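October, workshop notebook
Chair refurb, mesh seat with the turquoise T armrests

Started at 9:40. Plan for today was to finish the armrest on the mesh chair and get it ready to go back to Flunlow. They want it with the rest of the set from the Madigan office, and the others are already wrapped.

Job number is 217. The paper tag had 271 on it, which is wrong. Changed it in the book and on the tag.

Armrest

Complaint on the sheet was "arm turns when you lean on it." Confirmed before taking anything off. With the seat level and a hand on the end of the T, the top swung 20 degrees before it stopped. Should not swing at all on this model. The post itself was tight in the base, so the play was all between the post and the plastic top.

Pulled the top off. Took more force than I wanted to use. Inside, the collar was worn on one side and there was old grease in it, dark and full of grit. Whoever greased it last used far too much. Cleaned the collar with a rag and a little alcohol, then again with a dry rag. Didn't get all of it out of the bottom of the socket. Went back with a cotton swab after coffee.

Fitted a new collar from the Fisel drawer. Two sizes in there and the bags aren't marked. The larger one is right. Wrote the size on the bag in marker, please keep doing this when you open a new one.

Top pushed back on by hand until it seated. Swing now is nothing I can feel.

Ribs on the armrest top hold dirt in the grooves. Soft toothbrush and dish soap works. Tried the orange cleaner on the underside first and it left the plastic a bit dull, so don't use it on the turquoise parts. Fine on the gray.

Post

Chrome is good. A few spots near the bottom that came off with a damp cloth. No polish used. On the last chair somebody used polish and it ran down into the mesh, and that took longer to get out than the whole armrest job.

Mesh

No tears. Vacuumed from the top with the brush head, then wiped the rim. Pressed along the rim with my thumb to look for places where it has come away from the seat, found none. The mesh sags a little more on one side but it's inside what Plurkent allows on their check sheet, so leaving it.

Base

Wiped down, including around the vent. The slots collect lint and the vacuum doesn't get it, use the wooden pick. Left the small teal label by the post alone. On an earlier chair the label got scrubbed off and we had to write to Flunlow to explain. Mask it with tape if you use anything stronger than soap.

Left to do

Load test on the arm, 5 minutes per side, then check the swing again.
Second look at the socket for leftover grease.
Order more collars. Fisel part 384, larger size. One left in the drawer after today.
Ask Madigan if they want the old collar back. They did last time.
Wrap, tag, move to the outgoing shelf.

Stopped at 12:15. Load test this afternoon if the bench weights are free, otherwise first thing tomorrow.

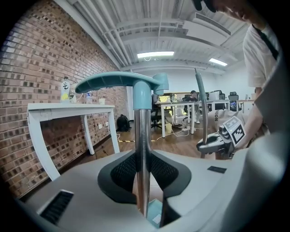
Job 217, armrest on its post, with mesh, vent and teal label.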